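Trikel arm, part 4: wrist camera power and cable routing

Part 3 ended with the gripper closing under load and the wrist camera bolted on but not wired. Wiring it is the subject of this part. 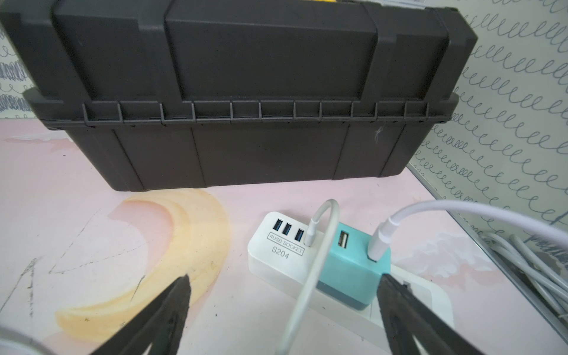
The Trikel build uses two separate supplies. The servos run from their own bench supply through the bus board. The camera, the lamp and the small controller run from USB. Keep the two apart. In the first version, built in a shared workshop in Druten last June, everything hung off one supply, and the camera dropped out each time the shoulder servo started under load. Splitting the supplies cured it.

What you need

A USB charging hub or adapter with a free port for each device
A USB extension for the camera, long enough to reach the host computer with the arm fully extended
Hook-and-loop ties, narrow
Two printed cable clips (file clip_b in the Sarmiento parts folder)
A multimeter
A 2 mm hex key

Do not use zip ties on the moving sections. They bite into the jacket, and they have to be cut off every time a joint is opened.

Step 1. Place the power parts

Put hubs and adapters where the arm cannot sweep them off the table. Run the arm slowly by hand through its full range with the servos unpowered and mark the outer limit with tape. Anything that stays on the table permanently goes outside the tape. Objects used as pick targets are the exception.

A charging hub supplies power and usually carries no data. The camera must therefore go to a port on the host computer, or to a powered data hub. If the camera lights up and the host does not list it, check this before touching the software.

Step 2. Route the camera lead

Start at the wrist and work down.

Plug the lead into the camera and leave a small loop behind the wrist joint. Turn the wrist to both end stops. The loop should open and close without pulling on the connector. Fit the first clip on the forearm, and tighten its screw with the hex key until the clip stops sliding.

Leave a second, larger loop at the elbow. Fold the elbow completely and check that the lead does not enter the gap between the links. Fit the second clip on the upper arm. From the shoulder, take the lead straight down to the base and tie it there. The tie at the base takes any pull from the table side.

Step 3. Check voltage

With all USB devices connected and the camera streaming, measure at the controller's 5 V pin. A reading under 4.8 V means the cable is too thin or too long. Replace the cable first. The supply is seldom at fault.

Step 4. Set the camera

The Pratham capture script reads its settings from camera.cfg. Set exposure to manual before anything else. Auto exposure changes whenever the fingers move close to a bright surface, and the later calibration will not hold. A value of 327 worked under the workshop lights. Expect to change it -- daylight needs a lower one.

Both fingertips should be in view when the gripper is open. If only one shows, loosen the bracket, rotate it slightly and tighten it again. Do not correct this by cropping in the script.

Step 5. Motion test

Run cable_test with speed set to 100. The script moves every joint between its limits and logs each dropped frame. Watch the elbow loop during the first few cycles and keep a hand on the stop switch. Then leave the script to finish its 2,000 cycles, which takes most of an afternoon.

Dropped frames that occur always at the same joint angle point to a strained lead. Move the nearest clip and run the test again. Dropped frames with no pattern are more often a bandwidth problem -- take other devices off the same data hub, or lower the frame rate.

When the log is clean, save camera.cfg with the arm configuration and mark the clip positions on the links with a paint pen. Part 5 covers calibration of the camera against the gripper.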